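Preparing and Plating a Cold Sandwich
Sosdale Community Kitchen — Food Skills Guides
Prepared by Vesna Kos. Reviewed by Krešimir Dimitrov. Last updated 3/24/18.

Purpose of this guide

This guide sets out the procedure for preparing an egg and vegetable sandwich in the Sosdale kitchen. It applies to participants in the introductory food skills program and to anyone using the kitchen under a booking. Participants who have completed the bread and spreads session in February may begin at Step 2.

The recipe makes one sandwich. Quantities may be doubled without any change to the method.

Ingredients

2 slices whole-grain bread
1 egg
Half a small carrot, grated
4 thin slices of cucumber, patted dry
1 lettuce leaf, washed and dried
1 tablespoon mayonnaise or soft margarine
Salt and pepper

Equipment

Small saucepan with lid
Slotted spoon
Bowl of cold water
Cutting board reserved for ready-to-eat food
Paring knife and butter knife
Shallow tray for prepared fillings
Round dinner plate

Step 1. Prepare the work surface

Wipe the counter with warm soapy water, rinse, and dry with a clean cloth. Wash your hands for the full time shown on the notice at the sink. Place the cutting board with its short end toward you, leaving space on one side for the plate. The tray belongs at the back of the counter, within reach but clear of the knife.

Boards used for raw meat or poultry must not be used for this recipe, even where they have been washed in the same session.

Step 2. Cook the egg

Place the egg in the saucepan and cover with cold water. Bring to a full boil over medium-high heat, then reduce the heat and simmer for 8 minutes. Lift the egg out with the slotted spoon and transfer it to the bowl of cold water. Leave it until it is cool enough to handle comfortably.

Peel the egg under a thin stream of running water, beginning at the wide end where the air pocket is found. Dry it with a paper towel and slice it crosswise. Set the slices on the tray.

Eggs cooked ahead of time should be refrigerated in the shell and labelled with the date. The Kundeo refrigerator beside the pantry door is the one assigned to program food; the Bernari unit holds items belonging to the lunch service and is not to be used by participants.

Step 3. Prepare the vegetables

Grate the carrot on the medium side of the grater. Press it lightly between paper towels. Cucumber should be treated in the same way, as moisture from either vegetable will soften the bread within the hour. Tear the lettuce to fit the slice and remove any thick portion of the rib.

Step 4. Spread the bread

Lay both slices on the cutting board with their domed edges facing the same direction. Spread mayonnaise or margarine over each slice, going right to the crust. A complete layer protects the crumb and holds the carrot in place. If the bread tears, the margarine is too cold — let it stand at room temperature and try again.

Participants often ask about toasting. Toasted bread may be used, provided it has cooled on a rack first. Warm toast wilts the lettuce.

Step 5. Assemble

Move one slice to the centre of the plate. Add the fillings in this order: lettuce, cucumber, egg, carrot. Season the egg lightly before the carrot goes on. Keep the fillings level, and leave a narrow margin along each edge so that they have room to spread when the top slice is pressed.

Set the second slice on top and press gently with a flat hand. The two slices need not line up exactly. A sandwich that will be served whole may be left as it sits; one that will be cut should be squared up beforehand.

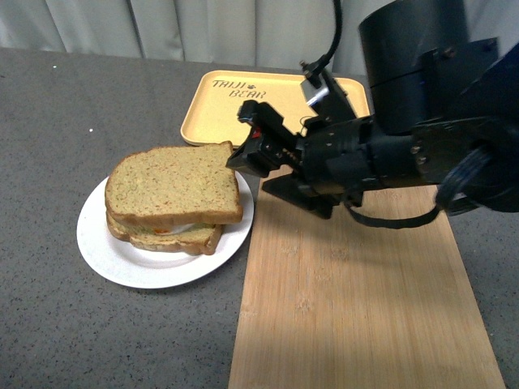 Can the sandwich be made the evening before?

It is better to prepare the fillings the evening before and assemble in the morning. Store the egg, carrot and cucumber in separate covered containers in the refrigerator, and keep the bread in its bag at room temperature.

Step 6. Cut and serve

If cutting, return the sandwich to the board and use a serrated knife with a light sawing motion. Wipe the blade between cuts. Serve promptly. A sandwich that has stood at room temperature for more than 60 minutes during a session is not to be returned to the refrigerator.

Variations

Egg salad may replace the sliced egg. Mash the egg with the mayonnaise and omit the spread on the top slice. Grated beet may replace the carrot, although it will colour the bread.

Cleaning up

Wash the board and knives by hand and stand the board upright to dry. Bamboo and wooden boards are not to be placed in the dishwasher. Trays and plates may go on the upper rack. Vegetable peelings and eggshells go in the green bin under the Babić sink — please empty it before leaving if it is more than half full.

Corrections to this guide may be left in the binder at the kitchen entrance, marked to the attention of Vesna Kos.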